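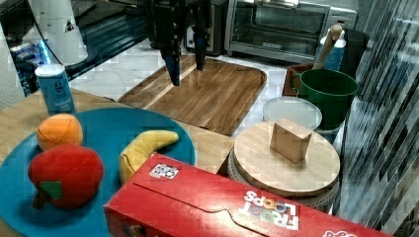

Search Messages Membership Help Sign out

Help > Membership > Profile verification and matching

Profile verification and matching: frequently asked questions

Mon 7 February — Cedari Member Support

Who can open a Cedari account?

Any single, divorced or widowed adult living in an area we serve. Accounts are personal and may not be shared. The Stimthorpe area was added in January and now has 1828 active profiles.

What does verification check?

Verification compares a short selfie video with the photos on your profile, and confirms your date of birth against an identity document. It does not check marital status, income, employment or criminal history. A verified badge means that the person in the photos controls the account and is the age shown.

How long does verification take?

Most requests are closed within one working day. Requests are sent to manual review if the document has expired, if the name differs from the one on the account, or if the video is too dark to compare. Manual review can take up to four working days. Sending a second request moves you to the back of the queue.

Are my documents kept?

Documents are deleted when the request is closed. The result, the date of the check and your year of birth remain on the account until you delete it.

Why do I see fewer matches than my search total?

The search total counts every profile that fits your age and distance settings. The match list also applies the other member's settings. If you are 61 and a member has set an upper limit of 60, that member is counted in your total but is not shown to you. Paused profiles are removed from both figures overnight.
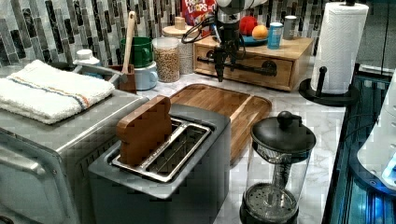

What is the Clestska score?

Clestska is the compatibility questionnaire. Answers on children, religion, smoking and relocation carry double weight. Skipped questions are left out of the calculation — they do not lower the score. A score appears only when both members have answered at least 12 questions.

Can I change my answers?

Yes, at any time. Scores are recalculated overnight. Existing conversations are not affected.

Is there a limit on first messages?

A first message may contain up to 300 characters. Links, phone numbers and email addresses are blocked until the other member replies. Free accounts can send five first messages a day; paid accounts can send 20.

What happens when I block someone?

The conversation is removed from both inboxes and neither profile is shown to the other. The member is not told. Blocking does not file a report. To report a member, open the profile menu and choose Report before you block.

How do I cancel a paid membership?

Go to Membership, then Billing, then Cancel renewal. Paid features remain active until the end of the current period. Deleting the app does not cancel renewal. Memberships bought through our partner Sivakumar must be canceled on the Sivakumar account page.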